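4.2 Dealer margins after the acquisition

The second part of the analysis looks at what happened to margins at the acquired sites once ownership had changed. Stinesgate bought the Moltier dealer group for cash, and both companies had reported under the same accounting rules for several years before the deal, so their segment figures can be compared without adjustment. We use site-level monthly accounts for 41 dealerships, of which the larger share came from Moltier. Sites that changed franchise during the period are left out.

The sample contains 766 site-month observations. For each one we record new vehicle revenue, used vehicle revenue, aftersales revenue, gross profit on each line, and the number of sales staff on the payroll at month end. Manufacturer bonuses are booked in the month they are earned. Moltier had booked them on receipt, and we restated its earlier accounts to match, following the method in Noiphan's working paper on bonus timing.

Gross margin on new vehicles fell at the acquired sites in the first two quarters after completion and then recovered. Most of the fall came from stock that Moltier had registered before the sale and that the new owner cleared at a discount. When these units are removed, the change in new vehicle margin is small and does not differ from zero at the usual levels. Used vehicle margin rose slowly through the whole period.

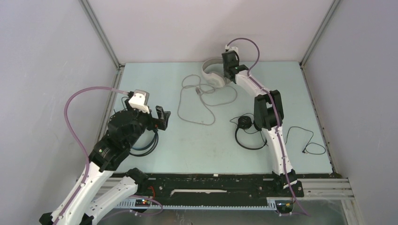
Figure 2. Two robot arms over a pale blue-green tabletop with side panels.

Aftersales shows a different pattern. Labor revenue per technician was already higher at the Stinesgate sites, and the gap did not close. Sakda Noiphan, who read an early draft, suggested that this could reflect the age of the cars in each service area. We tested this by adding the local share of vehicles over five years old to the regression. The coefficient has the expected sign, but the ownership gap drops by less than a third.

Parts revenue is harder to read. Dernton supplied both groups before the deal, on separate terms, and the two contracts were merged in January. Unit costs moved at every site in that month, which makes it difficult to separate the effect of the new owner from the effect of the new price list. We therefore report parts margin only for the months before the merger of the contracts. The Somboon sites, which Stinesgate ran under a management agreement, are kept in the comparison group here and dropped in Section 4.3.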